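Filed under: Workshop, Robots

I finally gave the grippers the going-over I'd been putting off since August. We have the pair with the dark green fingers and the other one with the orange pads, and I wanted both set up the same way before we start the Cullanard tray job. Over 40 demos went in the bin last time - all down to one finger that had crept a tiny bit out of square!

So this time I snugged every screw, wiped the pads, and tried each gripper on a plain white tray (the handle cutout is a nice easy thing to aim for).
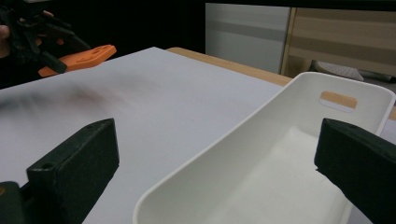
Green fingers either side of the tray, orange pad over the far corner of the board.

My rule now is to open and close 13 times, then check the screws again. Kavico's sheet says to do it every 4,000 cycles, but I'm way too nervous for that - I do it every morning with my coffee. Next up is the Nouri mount, which still has a wobble I can't find, and I need to order more of those little screws.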